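Computer building tips I've stopped believing (and a few I kept)

Every December somebody sends me a list of PC tips. Most are padding. The wrist strap? Touch bare metal now and then and carry on.
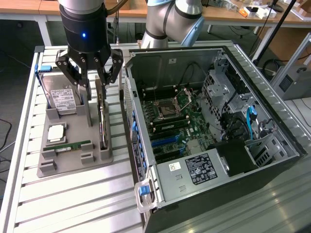 Thermal paste patterns are another one. Pea, cross, spiral: my temperatures came out within 2 degrees. Buy the cheap tube.

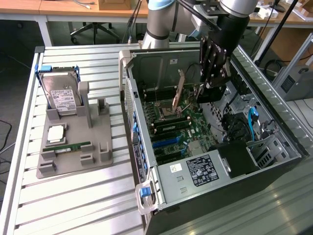
I'm no fan of building with the tower upright, whatever the videos say. Lay it on its side, open side up, and gravity holds things for you. While the CPU socket is still empty, keep screws well away from it.
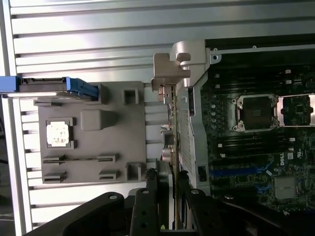 Magnetic mats at $57? Mine went back. A muffin tin with 6 cups sorts screws fine, and Agata Barbieri's egg carton does too.

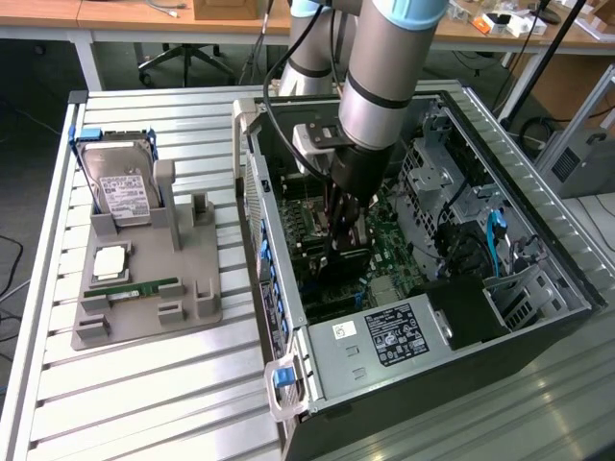
Hard drive upright in its slot, CPU in its own recess.

Skip the cable-tie kits as well.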